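Stacking as a test of touch: Kátia Arruda on teaching a robot arm when to let go

Nivaldo Conceição
December 22, 2021

Kátia Arruda has spent most of the past year on one small part of one small job. Her project at the Quintana lab in Ostumham looks at how a robot arm decides that a block it is holding has come to rest on the block below it, and that the fingers can open.

"People ask about the picking up," she says. "Picking up is mostly fine. You close the fingers, you check the width, you lift. Putting down is where we lose the tower."

The method she and her colleagues have settled on uses a force-torque sensor, the silver cylinder that sits between the robot's wrist and its two-finger gripper. A camera tells the arm where the cubes are. The sensor tells it what is pushing back. Arruda's question was how much of the job could be handed from the first to the second.
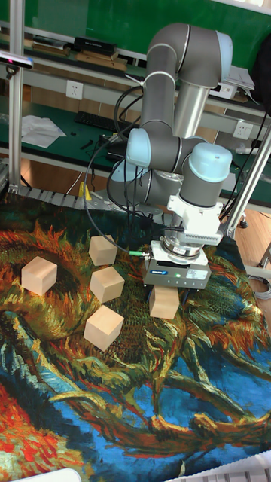 Why cubes

The task uses plain wooden cubes, five at a time. They start out spread over the mat and the arm has to pile them up, one by one. Arruda chose unpainted wood on purpose. Painted faces make life easier for the camera, and she wanted the camera to have a reasonably hard time.

The mat does the rest of that work. It is printed with a swirling painting in the style of a sunflower picture, with oranges, greens and deep blue running into each other.

"On a grey table our vision model looked very good," she says. "We moved to the printed mat in August and the position error roughly doubled overnight. I was pleased, in a way. It meant we had been measuring the table."

The error matters most in height. If the arm thinks the top of the stack is lower than it is, it presses down and the whole thing shifts. If it thinks the top is higher, it lets go early and the cube drops the last few millimetres. Either way the next cube goes onto a surface that is not where the plan says it is. 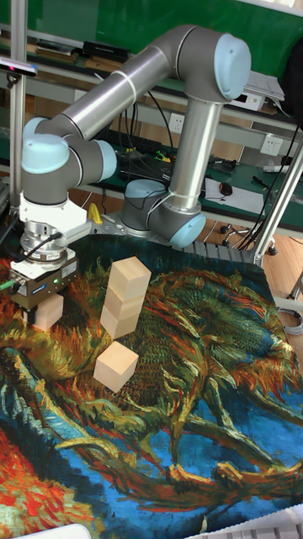

The old approach in the lab was to work out the height of the stack from the number of blocks already placed, move to that height and open the gripper. Arruda kept it as the baseline. In her version, the arm slows down near the expected height and keeps lowering until the sensor reads an upward push that holds steady for a short time. Then it waits, checks for sideways force, and opens.

The sideways check was added late. "We had contact, good contact, and the cube still went over," she says. "It was landing on an edge. The vertical force looked normal. The twist did not."

When the twist reading is too large, the arm lifts the cube slightly, moves a little in the direction the reading suggests and tries again. It is allowed to do this three times before it gives up and sets the cube back on the mat.

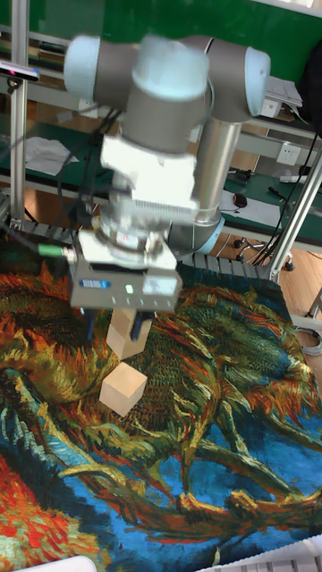
The numbers come from 1,862 placements, logged over several months. With the baseline, the arm finished its stack in more than 30 per cent of runs on the printed mat. With the contact check and the sideways correction, it finished in 90 per cent. Arruda is careful about the second figure. All of it was done with the same set of cubes, on the same bench, by one arm.

"I would not call it a stacking result," she says. "It is a result about contact. The stack just makes the mistakes visible, because they add up."

The cost is time. Each placement takes longer than it did before, and a placement that needs all three corrections can feel very slow to anyone standing next to it. Her co-workers at Susesitz, who are interested in packing small parts into trays, have told her that the current speed is no use to them. She agrees, and says speed was not what she was asked to look at.
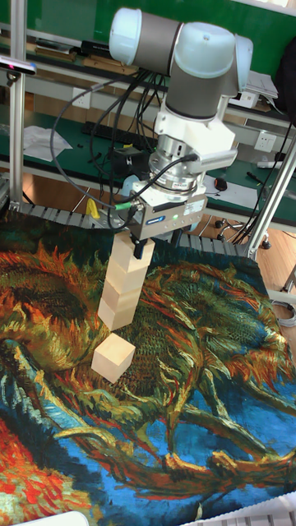 Small errors of placement turned out to be the most useful part of the data. A cube can be released safely and still be a bit out of line with the one under it, and the contact check alone has no opinion on that. Four cubes high, a column can lean clearly to the left and still be standing, with the fingers on the top one and the fifth cube waiting on the mat. Arruda's group now records the lean at every level and compares it with the twist reading from the placement before.

"The sensor often knew," she says. "The reading was a little off at the second cube and we let it pass, as it was under the limit. By the fourth you can see it from across the room."

She would like to make the limit tighter as the stack grows. A first trial of ten runs went well enough that she plans to do it properly, though she will not give a figure for it yet.

The next set of trials will use blocks of mixed sizes, cut by a supplier in Wusau, and the count-based baseline will be dropped because it cannot deal with them. The mat is staying. Arruda has been offered a plain one by another group and has said no.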